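# Citing a chapter in an edited volume when the ebook has no page numbers

Posted by **Stilska**, April 3, 2025

I'm writing a dissertation on mobile payment apps and small traders. One of my main sources is a chapter in an edited collection on digital media. I have the ebook through my university library, and it only shows locations and a percentage, no pages. My department uses an author-date style and wants a page number for every direct quotation. I have 22 quotations from this one chapter.

The publisher's site gives the length of the whole print book but not the page range of the chapter. The print copy in our library is out on loan until the end of April and I hand in before that. Can I use the location numbers? And do I cite the editors or the person who wrote the chapter?

---

**Drulley**

Cite the person who wrote the chapter. The editors go in the reference list entry, after the chapter title, with "in" before their names. In the text you only give the chapter author and the year. If you quote from the introduction and the editors wrote it, then they are the authors for that one.

Don't use location numbers. They change with the device and the text size on some readers, so your marker can't find the passage. Most author-date guides let you give a chapter or section heading and a paragraph number instead, for example (Author, year, "Platform fees" section, para. 2). Count paragraphs from the heading, and leave out block quotations and captions when you count. 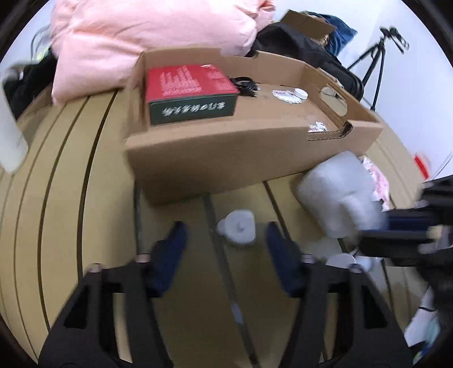
Before you do that for all 22, check whether the library has a PDF version as well. Many academic collections are sold in both formats and the catalogue sometimes lists them as separate records. The PDF normally keeps the print pages. I found one that way last year after I had already counted paragraphs for half a chapter.

Also look at the contents page in the ebook. Some publishers put the print page numbers there even when the text itself has none. That gives you the range for the reference list. If your chapter starts on 103 and the next one starts later, you have what you need.

---

**Fehr**

just put n.p. after the year, that's what I did and it was fine

---

**Plalari**

I'd be careful with "n.p." In some styles it means no page, in others no place or no publisher, and my supervisor marked it as an error. Ask your department which guide they follow and which edition.

Drulley's method is right for direct quotations. If you are paraphrasing, a lot of guides don't ask for a page at all, so you could cut the work by turning some of the 22 into paraphrase. That many quotations from one chapter is high anyway.

For the print pages, try an interlibrary scan request. You ask for one chapter and they email it. Mine had 44 pages and came in 2 days, but your library may be slower or have a limit on how much of a book it can copy. Give them the ISBN of the print edition. The ebook has a different one.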